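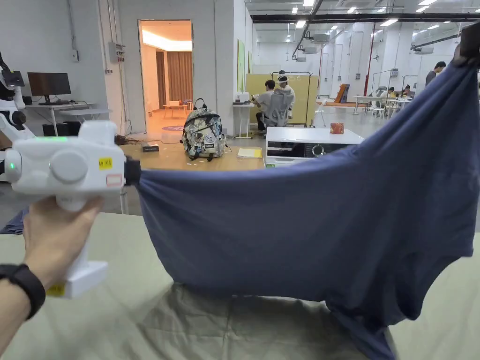 Saturday, 9:45 in the morning, back at the indigo vat

The vat came back! I had pretty much written it off on my last visit, when it was a flat gray-blue all the way through and smelled like a pond, but I gave it a spoonful of fructose and a bit more lime before I locked up, and this morning there was a coppery skin on top and the liquid under it was that nice clear amber-green. Smell is back to normal too (normal for a vat, so Ute still won't eat lunch in there).

pH strip says somewhere between 10 and 11. We need to order better strips, the ones from Sostberg all look the same color to me above 9. Kai, if you read this, where did the meter go? The box is on the shelf and the meter isn't in it.

Okay, so what I was after today. The question from Friederike was whether we can get a decent mid blue on cotton in short dips, or whether we're stuck doing one long soak the way we did for the Brandes curtains. The long soak looked gorgeous on day one and then it rubbed off on everybody's hands. I think we were just piling pigment on the outside of the thread. So today is short dips, lots of air in between, same cloth throughout.

Cloth is the plain cotton weave from Perkance, cut into strips, 14 of them, scoured last night with soda ash. I was lazy about the scour the first time we did this and got blotches, so this time I let them simmer properly and the water came out the color of weak tea. Always a surprise how much junk is in "clean" white cotton.

Wet the strips out, squeezed them, in they went. I tried to keep everything under the surface and not touch the bottom, which is harder than it sounds when you're leaning over a bucket with fogged-up glasses. A minute in, squeeze at the surface, out, hang. Green to blue while you watch. I've done this I don't know how many times and I still stand there like a kid.

Notes on the dips:

First dip, pale and a little uneven, sky color. Fine.

Second dip, evened out a lot. If someone wants a light blue I'd stop at this one.

Third dip, this is where I got greedy and didn't wait for the strips to finish turning. There were still green patches in the folds when I put them back in, and those patches are lighter now. You can see them on strips 5 and 6, I've pinned both to the board so we remember.

Fourth and fifth dips, waited properly, and now we're getting somewhere. Solid denim kind of blue.

After the fifth the vat looked tired. Lost the skin, went a bit cloudy. I stirred it (slowly, one direction, drag the paddle up the side so it doesn't splash air in), put the lid on and went for coffee with Musa. He thinks we should build a second vat and alternate them, and he's probably right, but I said no because I know who'd be feeding it over the holidays.

Came back, skin was forming again, did dips six and seven on half the strips only. The difference between five and seven is smaller than I hoped. Seven is darker if you hold them side by side by the window, but under the lamps I mixed them up twice. I don't think it's worth the extra hour.

Rub test: white rag, dry, ten strokes each. The five-dip strips left hardly anything. The seven-dip ones left a faint smudge. An offcut from the long soak left a big fat blue mark, so that's that question answered as far as I'm concerned. Wet rub I'll do once they've had the vinegar rinse and a few days to sit.

Liquor recipe for whoever does this next, because my handwriting on the bucket has washed off: stock was 200 grams of ground indigo, 300 of lime, and fructose by weight on the card inside the cupboard door. Please don't go by what's written on the Vulten tub, that's for their pre-reduced stuff and it's a whole different procedure -- I lost a weekend to that once.

Ottmar stopped by while I was rinsing and asked if we could do linen for his sister's tablecloths. I told him to bring a scrap and we'd see. Linen takes it beautifully but it creases in the squeeze and every crease shows, so maybe he should see a sample before he promises her anything.

To do:
Wet rub test on all strips
Find the pH meter (Kai!!)
Ask Friederike if five dips is dark enough for her, take strips 9 and 10 to show her
New gloves, the left one has a hole and so I have one blue thumb again
Feed the vat before closing, a small spoon only, and keep the heater at 45

Vat temperature at lid-down was a bit under where I want it, so I wrapped the old blanket around it. Lid's on, strips are in the first rinse. Ute has the key if anybody wants to get in tomorrow.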